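4.2 Loan moves and the option to buy

Most club officials we spoke to described the loan with an option to buy as a trial period for the player. We doubt that this is what it does. A trial implies that the result is open and that both clubs will act on what they see. In the cases we followed, the decision to buy or not had far more to do with the agent's fee and the timing of the next transfer window than with anything that happened on the pitch.

Fundano's records are a fair place to start. The club took 6 players on loan with an option over the period studied, and 4 of them were later the subject of a formal bid. On paper that looks like a scheme that works. But the bids came in after the option price had lapsed, and in each case the talks had to begin again from nothing. One full-back, a regular starter by every account, spent the whole of August without a club to train with while two sets of directors argued over a signing-on payment of 3000 euros. It is hard to call that a trial with a successful outcome.

Earlier work by Hjaltested took a kinder view. Védís Hjaltested argued that option clauses "give the smaller club a say it would not otherwise have", and her interviews with players do bear this out up to a point. Our difficulty is with the sample. Her players had all stayed in the game, and those who dropped out after a loan were not traced. Aled Mathias made the same complaint about his own study of the Pravard league and, to his credit, left the question open.
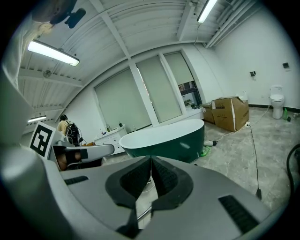
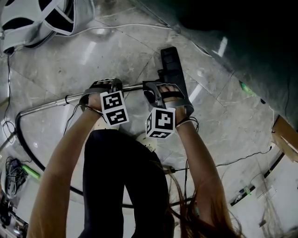

Figure 3. Freestanding bath in a bright room with a concrete-look floor (first); both hands on a long metal bar (second).

A second claim, made often in the press and now and then in scholarly writing, is that a loan player brings a lift in results. We looked for this and did not find it. Stemevel won more matches in the half-season after its winter loans than before them, but it also played more of those matches at home, and its two hardest opponents had already been met. Once the fixtures are set side by side the lift all but goes away. Supporters remember the new winger's goals – they do not remember who was in the other goal.

The agents deserve a more careful reading than they usually get. They are blamed for most failed moves, chiefly by club managers, who have every reason to blame them. Where we were able to see letters from both sides, the agent's terms had often been agreed in speech and then changed by the club when it came to writing them down. We saw too few of these exchanges to say how common this is. We would only ask that a manager's word on why a deal fell through be treated as one side of a quarrel.

There remains the matter of the 50 per cent sell-on share, which the Nakamura model treats as fixed. None of the contracts we read treated it so. Several allowed it to fall if the player was sold within the same league, and one left the figure blank, to be settled "in good faith" at a later date. The model may still be of use for large clubs with standard contracts, but we have not used it in the section that follows.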